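Packing Up a Kitchen Counter: Your Questions, My Answers

Hi, I'm Rizwan Butt, and I've moved house more often than I'd recommend to anybody. These are the questions I get most from readers of this page, mostly on the subject of kitchens, boxes and the stuff that ends up on the counter in the last few days. I add to it when something new comes in.

When do you start on the kitchen?

Later than you'd think! I leave it until three days before the van, because I like to cook and I get grumpy on takeout. The cabinets go first (good dishes, the blender, that fondue set), and the counter goes last. By the end I'm down to one pan, one knife and whatever will fit in a single box.

What exactly is a counter box?

It's the box that stays open on the counter until you walk out the door. Everything small that doesn't belong to a proper category goes in there: sample packets, chargers, the card with the landlord's number, a drink for the road. When I moved out of the Abbasi Street apartment I had one of these and it saved me, and when I moved into the Histlow place I forgot to make one and spent the first evening hunting for scissors so I could open the box that had the scissors in it.

What kind of box should I use?

A used one with hand holes. I can't say this enough. A box with no hand holes has to be hugged, and you can't hug a box and open a front door. I look for something shallow enough that I can see the bottom when it's full, and I'm happy to lose the top flaps on a counter box, since it's riding in the car with me anyway. Keep the flaps on for anything going in the van.

Can I use paper shopping bags too?

Sure, for light things. Tea towels, oven mitts, bread, chips. I love the ones with the twisted handles, but I wouldn't trust them with cans or with anything that could leak. Stand the bag next to the box while you're sorting, so you can toss the soft stuff one way and the hard stuff the other without walking around the kitchen.

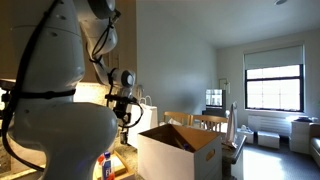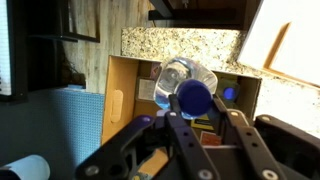 Bag, box and a bottle of water

Do drinks go in the box or not?

A sealed water bottle, yes. One that's already been opened, I'd carry in my hand or put in the car's cup holder. I don't care how tight you think that cap is. I lost a very nice stack of recipe cards to a half-finished bottle on the drive to Ondinance, and I'm still a little sore about the lemon cake one.

If you're putting bottles in, stand them in a corner and wedge them with something soft. Lay one on its side only if it's full, unopened and on top where you can keep an eye on it.

How heavy is too heavy?

My limit is 20 pounds for anything I have to carry down stairs. I weigh boxes on the bathroom scale, which does mean the bathroom scale is always the last thing packed. Lift the box before you think it's full. If you grunt, take something out!

What about trays, cutting boards and other flat things?

Leave them out until the end and use them. A tray is great for corralling the screws, keys and little bits that turn up when you clear a counter. Then it goes in standing up against the side of a box, with a towel over it. Flat on the bottom also works, but then you'll have to unpack the whole thing to get it back.

Do you label the counter box?

I write OPEN FIRST on two sides in fat marker and leave it at that. I used to number everything and keep a list, and I got as far as box 31 before I lost the list.

I have long skinny things that won't fit. Help?

Spatulas, rolling pins, chopsticks, the handle of something you can't identify. Put them in on the diagonal! Nearly everything fits on the diagonal. If it pokes out over the rim a bit, fine, so long as nothing is getting stacked on top of it.

Should I clean the counter before or after?

Both, I'm afraid. A quick wipe before, so you aren't packing crumbs, then a real clean once it's bare. Speckled granite hides everything, so get your head down low and look across it toward the light. You'll be amazed (and slightly disgusted).

Can I ask you something that isn't on here?

Please do. Leave it in the comments under the Vurkusau moving diary, where I check in most evenings. I'm hoping to get a page up on packing spices next, once I've finished sorting out my own.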